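Moisture Uptake and Lid Fit in Small Softwood Storage Boxes

Student project report
Radu Stanciu
Submitted Apr 15, 2021
Supervisor: Dr Jayasinghe

Summary

Softwood boxes with fitted lids are known to stick in damp rooms. This project measured how far the side panels of small glued boxes move when the humidity of the surrounding air is raised, and whether two common finishes slow that movement. Unfinished panels moved the most. Wax had little effect beyond the first few days. Shellac delayed the movement but did not prevent it.

1. Background

Wood exchanges water with the air until it reaches a balance set by temperature and relative humidity. Below fibre saturation, a gain in moisture causes swelling across the grain. Movement along the grain is small enough to be ignored at this scale. In a box with the grain running horizontally around the sides, the height of each panel changes while its length does not. A lid that sits on top of the walls is hardly affected. A lid that drops inside the walls, or runs in a groove, can bind.

The textbooks used on the course give movement values for wide boards and flooring. Less is said about thin panels that are held at both ends by glued joints, so a direct test was considered worthwhile.

2. Materials

All panels were cut from a single batch of planed pine supplied by the Dritham yard. The batch was left in the workshop store from June until the start of the autumn term before any cutting was done. Boards with visible knots or resin pockets were set aside. Panels were 13 mm thick and were joined at the corners with plain finger joints and PVA glue.

The boxes were made in three groups:

Group A: no finish
Group B: paste wax, two coats, outside faces only
Group C: shellac, three coats, all faces and edges

Seventeen boxes were completed. One from Group B was rejected when a corner joint opened during clamping, and its results are not included.

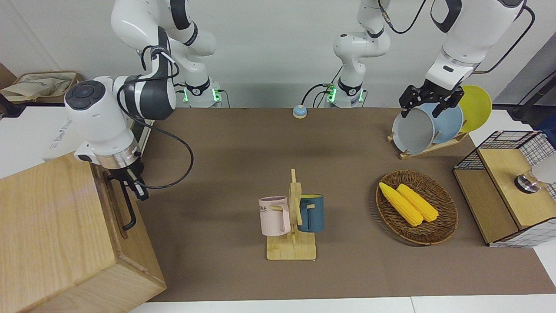

Hardware was left off until the first set of measurements had been taken, as screws through a panel may restrain it locally. The effect of fittings was then checked on one box from each group and was too small to separate from measurement error.

3. Method

The conditioning cabinet in the Jutitz building was set to a low humidity and the boxes were held there until two weighings a day apart agreed. Each box was then weighed, and the height of every side panel was taken with a digital calliper at pencil marks near each corner and at mid-length. Humidity was then raised in a single step and held for 36 days. Weighing and calliper readings were repeated daily for the first week and twice weekly after that.

Templates were used to place the pencil marks so that the marks fell in the same positions on each box. Readings were taken by the same person throughout. Three readings were made at each mark and the middle value was recorded.

4. Results

Weight rose quickly in Group A and levelled off before the end of the second week. Group B followed the same curve with a short delay. Group C gained weight slowly and was still gaining at the end of the test, so the final values for this group understate the movement that would be reached in time.

Panel height followed weight closely in all groups. Movement at mid-length was greater than near the corners, which suggests that the glued joints hold the panel back to some extent. The difference was clearest in Group A. Slight cupping was seen in several Group B panels, with the waxed face hollow. This is consistent with the inner face taking up water faster than the outer.

5. Sources of error

The cabinet door was opened for each set of readings and humidity fell for a short time afterwards. The fall was logged but not corrected for. Calliper pressure was not controlled, and softwood dents easily, so readings taken late in the test at the same mark may be slightly low. Growth ring angle varied between panels and was recorded only as "flat" or "upright". A finer record would have allowed some of the scatter within groups to be explained.

6. Recommendations

Drop-in lids for boxes of this type should be fitted with clearance on the faces that meet the wide grain direction. If a finish is used, it should be applied to inside and outside faces alike. A repeat test with a falling humidity step is needed before anything can be said about shrinkage.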